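Buresport and Rellik publish results on hanger handling from a single wrist camera

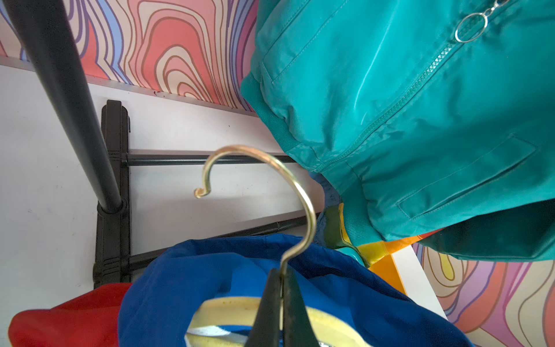 Wrist camera view of a hanger with a blue garment at the rack, gripper finger at the lower centre.

January 30, 2023

Buresport, working with the software firm Rellik, has published a method that lets a robot arm move clothes on hangers using only the picture from a small camera near its gripper. The report covers training, test set-up and failure cases.

The method, named Arik, was trained on 527 demonstrations in which an operator guided the arm by hand. Garments included knitwear, zipped jackets and shirts in mixed colours. The rack was placed against patterned as well as plain backgrounds, and its position was changed between sessions.

Hanger hooks are thin, often shiny and easily lost against a busy background. Earlier versions of the software looked for the hook in each picture separately and lost it when a sleeve or hem passed in front. Arik keeps an estimate of the hook's position and tilt over the previous 15 pictures and corrects it as new ones arrive. No depth sensor or overhead camera is used.

In 900 test runs on garments left out of training, most failures came at the moment of release, with the hook resting on the rail but not fully over it. Heavy coats caused more of these than light garments, as the hanger tends to turn in the grip. A second group of failures involved two hangers picked up together. The report lists both by garment type.

"The hook is the only part of the job that keeps its shape, so we built the estimate on that and let the cloth do what it likes," said Halfdan Ladefoged, who led the work at Buresport. "Release is still the weak point. We have not solved it for coats."

Þorgeirsson supplied the test garments and will run the next trial at its returns depot, starting in March. The trial will use up to 2 arms on a shared rail.

The report and the test protocol are available from Buresport on request. The training recordings are not part of this release.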